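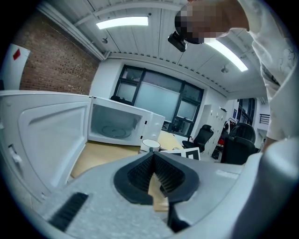
I've had the Kullthorpe hand-held gripper for 10 weeks now, and I'm still fond of it. You hold it, do an ordinary job like getting a mug into the microwave, and the Uvska software turns your demo into something a robot arm can learn from.

The black rubber fingers are the best bit — ridged or bristly, grippy and kind to crockery. The speckled grey housing is a bit of a lump, mind, and my wrist starts grumbling after 40 goes at a microwave door!

It's £229 for the gripper on its own, or £400 with the Coter charging dock and a spare set of fingers. I'd get the dock. The cable that comes with the basic kit is far too short for kitchen work.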